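4.3 Loss of Grip During the Table-Clearing Trials

The Rastora hand-held gripper was tested at the Bosthorpe site in April. The task was to lift a tray from a laid dining table and carry it to a side surface. Over 18 runs the tray slipped in 10. Most slips came when the tool was tilted forward, and in two of them the tray reached the floor.

The force log, which holds 2,605 readings, shows no drop in motor current before a slip. The fault was therefore first put down to worn pads.

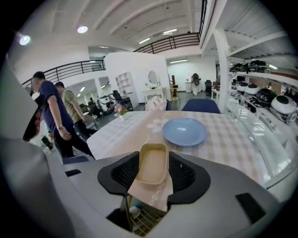 Boyer disagreed with this finding at the interim review, remarking that new pads had been fitted before run 13 and the slips had carried on, and that a napkin caught between tray and jaw would give the same readings. The group accepted the point and withdrew its first conclusion.

A revised procedure has been agreed with Renard, who supplied the tool. Cloth items are to be removed before the tray is gripped, and tilt is to be kept low until a slip sensor has been fitted. Closed footwear is required of everyone near the table. The runs will be repeated under these conditions and reported in Section 5.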